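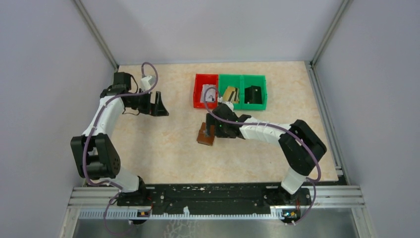
Planner update: fewer stops on the two-arm sorting cell

The sorting cell has been running on the new planning code since the last newsletter, and several people have asked what changed. The short version is that the planner now treats the two arms as one system with a shared timetable. Until this release each arm had its own planner and the two were kept apart by a lock on the middle of the table.

The lock was safe but slow. If the right arm wanted a part near the centre, it asked for the zone, moved in, picked, placed in a bin and gave the zone back. The left arm waited for all of that, even when its next move would have gone nowhere near the other one. Umut Sezer went through the logs from the old version and found long stretches where one arm was parked and the other was doing work that needed only a small corner of the zone.

The new version, which we are calling Gramix after the branch it grew out of, drops the lock. When an arm gets a job, its path is worked out against the path the other arm has already promised to follow, with timings. If the two would come too close, the newer path is slowed down first. Only if slowing down does not help does the planner look for a different route. Reda Hegazy wrote most of this and kept the order that way round on purpose. A slowed path has the same shape as the one already checked against the walls and the bins, so there is much less to check again.

Planning time was the worry. On the test set of 2,000 recorded jobs, nearly all plans came back quickly enough that the arm did not have to pause between moves. There were 32 that did not. Taner Güler has sorted them, and most are picks close to the front of the bins, where the gripper has to come down at a slant and there are few good elbow positions to choose from. Those are still being looked at. For now the planner gives up after a fixed time, sends the arm to its waiting pose and puts the job at the back of the queue.

Perception

The part finder has changed less. It still uses one fixed camera view and gives the planner a position, an angle and a score for each part. What is new is that it now says when it is unsure. Small flat parts were the main problem, because a brown part on the beige table does not stand out much and the angle could come out a quarter turn wrong. The old code sent its best guess and the gripper closed on the wrong pair of sides. The new code sends both angles, and the planner asks for another look with the arm out of the way before it commits.

Erhan Sarıgül has also added the cables to the collision model. They were left out at first on the grounds that they move and cannot be modelled exactly. That is still true, so the model uses a fat tube along each arm and a rough arch at the wrist. It rules out some poses that would have been fine. In exchange we no longer get plans that fold the wrist back hard against its own cable, and the arms no longer pass over the bins quite as low as they did.

Tools

The replay viewer, Trinder, now reads the new log format. You can step through a job with both arms on the same time line and see which path was slowed and by how much. Old logs will still open, but the timing panel will be blank for them. If you have scripts that read the logs directly, please check the field for gripper state, which was a true or false value and is now a width.

The settings file has moved as well. Joint limits, speed limits and bin positions used to be in three places and are now in one. The loader will refuse to start if it finds an old file next to the new one. Please delete the old file and do not just rename it, as the loader looks at the contents.

Known problems

If the camera process restarts in the middle of a job, the arm finishes its move but the part is not marked as placed, and the cell may try to pick it again. Clear the queue by hand if you see this.

The slow-down step can stretch a move to a crawl when both arms want the same bin. It sorts itself out, but it looks like a fault. Leave it for 60 seconds before pressing stop.

Two jobs sent at exactly the same moment are given to the left arm first. This is a stopgap and there will be a proper rule in the April release.

Next

Ziad Bataineh is starting on handovers, where one arm picks a part and passes it to the other. The planner can already hold both arms to a shared time line, so most of the new work is in the grippers and in deciding when a handover is worth the trouble. A first version will run in simulation only.

Release notes and the full list of settings are on the shared drive under Gramix. Send log files from any odd stops to Taner, with the job number in the subject line.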